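Glassware

The contract with Wonitz specified 1,000 accepted episodes of a single task: six glasses, one tray. The glasses could start anywhere on the table or on the tray. The instructions left the order of the moves to the operator. They asked only that both hands stay in view and that no glass be lifted above the shoulder.

She recorded at her dining table because the light was even until midafternoon. Skasora, the review program, ran on a laptop in the bedroom and graded each batch overnight. It returned a letter, a percentage and, for rejected episodes, a reason code. Code 7 was a hand out of view. Code 12 was listed in the manual as "insufficient variation."

By the end of February she had almost finished, and the code 12s began. She changed the starting layout. She swapped which hand went first. The rate of rejection rose. 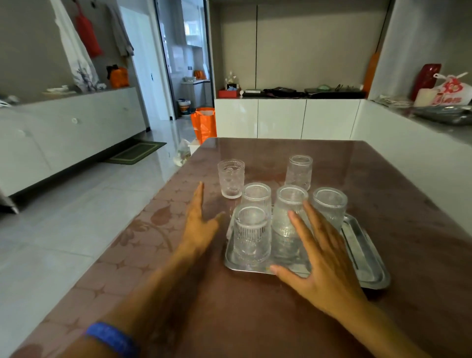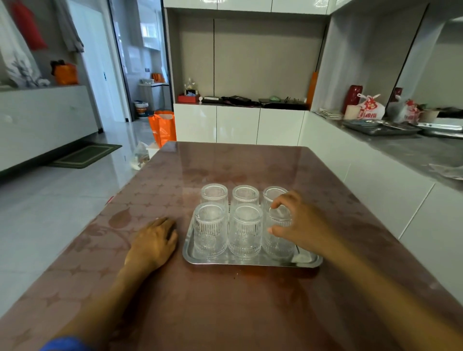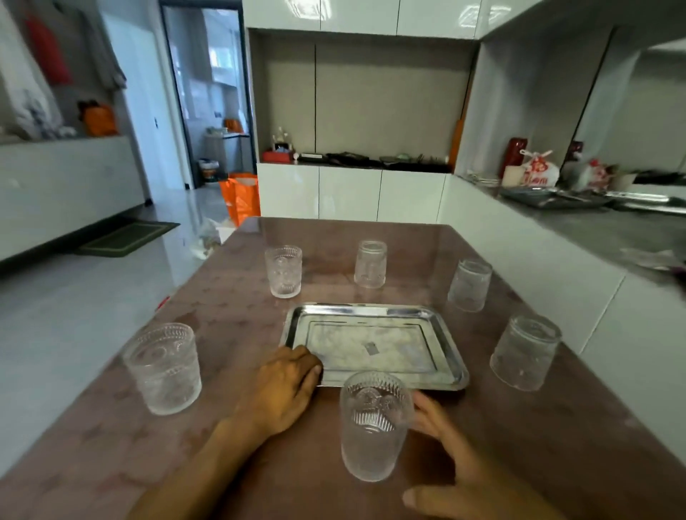

She wrote to the help desk at Tolentino, where the contract was managed. The reply arrived at 4:40 in the morning. It said that code 12 did not refer to the glasses. The program compared each episode with every earlier one by the same operator, and it now predicted her next movement before she made it. Past a set threshold, an episode taught the model nothing, and Wonitz would not pay for it.

She asked what the threshold was. The desk could not disclose it.

The next day she worked against the prediction. She reached for a glass and stopped, then took a different one. She set one down, turned it, and put it back where it had been. She recorded 12 episodes this way and sent them in. Skasora accepted 2. The other ten came back with code 12, and a note was attached to the batch: hesitation pattern consistent with operator.

She read the note twice and went to the kitchen to make dinner. While the water heated she put away the dishes. Her left hand steadied the stack and her right hand took the top plate, as they would have done on any other evening. She noticed this and switched hands. Then she tried to remember whether she usually switched.

In the morning there was an offer in her inbox for a second task, code name Mandari. It paid by the hour and covered folding towels. The form asked for her operator number, but the field had already been filled in, and so had the box marked "accept."

She left the form open and began to clear the table.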